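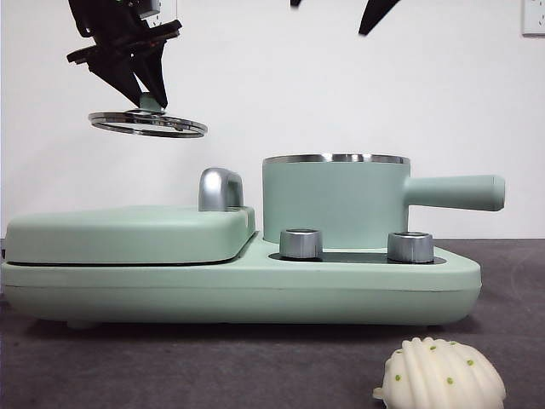

Tretetdale Choral Forum – Recordings and Releases
Topic: Nidik's new version of "Farnness"

Posted by archive_desk, June 15, 2020
Members are advised that Nidik has released a studio recording of the ballad "Farnness," with Chae-won Yeo as guest vocalist. The single runs five minutes and replaces the demo withdrawn in January.
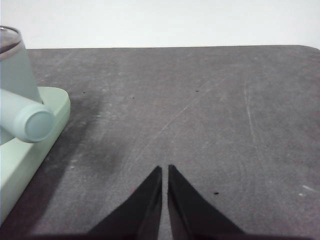 Reply 1 – altoline27
The committee's notice is appreciated. I must respectfully disagree with the decision to drop the second verse. The 2000 recording kept it, and the story does not make sense without it.

Reply 2 – Na_listener
I do not share that view. The second verse repeats the first with a different town in it. Ms. Yeo's phrasing in the last chorus is the strongest part of the release – the strings finally give her room. 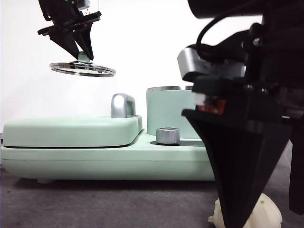 I would add that the key is lower than before, which suits her voice.

Reply 3 – altoline27
The key is agreed. The verse is not.

Reply 4 – archive_desk
Lyrics for both versions are now in the members' library, folder 20.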